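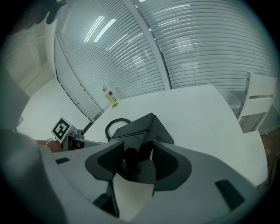 Nele Van Dijk objects that a hand tool is no robot, and that a course on home-built automation should begin with motors. The objection is fair as far as the word goes. Everything in this unit still carries over to an arm: jaw geometry, pad choice, marker mounting, clearance. A fault in any of them is cheaper to find while the tool is held in the hand, and the motors come in Unit 5.

Unit 3. Hand-held grippers in a shared workshop
Handout, revised 1 September 2019

Prerequisites: Unit 2 (printed housings) and the workshop induction. Bring the housing you printed for Unit 2, with supports removed and slots cleaned out.

3.1 Scope
The unit covers final assembly of one gripper, mounting of the square marker card, and a first two-tool session. Software is treated only as far as it affects the hardware. Wiring follows the Postma sheet, which is kept at the bench and is not repeated in this handout.

3.2 Terms
Housing: the outer shell that carries the fingers and the grip.
Finger mount: the part between the housing and the finger. Left and right are mirror images and are not interchangeable.
Pad: the contact surface set into the finger.
Marker card: a flat square card with a printed black-and-white pattern, read by a camera to find the position and tilt of the tool.
Seam: the line where the two fingers meet when closed.

3.3 Assembly
Fit the finger mounts before the pads. Tighten each mount until it stops moving by hand, then a quarter turn more. The Stusten housing cracks at the screw bosses if forced, and a cracked boss cannot be glued well enough to hold under load.

Check the seam with a strip of paper. The paper should be held along its full length. If it slips out at one end, loosen one mount, close the fingers, and tighten again with the fingers held shut. Do not file the pads to correct a bad seam.

Route the cable with slack. Open and close the fingers fully and watch the loop during the whole stroke. It must not go tight at one end or catch in the fingers at the other. Builds using the Gromau cable need a longer loop, as the jacket is stiff.

3.4 Marker card
Print at 300 dpi on matte paper. Glossy paper gives highlights under ceiling lights and the pattern is lost at some angles. Leave the white border in place; the detector needs it to find the edge of the black square. The side length of the black square in this course is 80 mm. Measure the print with calipers and enter the measured value in the settings file, not the nominal one.

The card must be flat and rigid on its mount. A bent card gives a stable reading that is wrong, which is harder to notice than no reading.

3.5 Two-tool session
Work in pairs, one tool each. Agree on who moves first. Tools are kept pointed away from faces, including when passing them across the table.

1. Set both tools down with fingers closed and start the log.
2. Pick up tool A. Turn it slowly through its full range while tool B stays still.
3. Repeat with tool B.
4. Raise both tools and hold them with the marker of one in view of the other. Hold for 30 seconds.
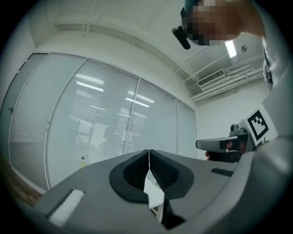

5. Stop the log and write the tool letters and housing numbers on the bench sheet.

3.6 Reading the log
Reject any run in which the marker is lost during step 4. A reference run made on the Holtance bench holds 286 valid readings for that step; yours will differ with lighting and distance. Plot position against time and look for jumps. A single jump usually means a loose card mount. Slow drift with the tool held still points to the hand, and the run should be repeated with the elbow on the table.

3.7 To hand in
The log, the measured marker size, and a short note on the seam check before and after adjustment. Spare pads are in the drawer under the Postma sheet. Return unused ones to the same drawer.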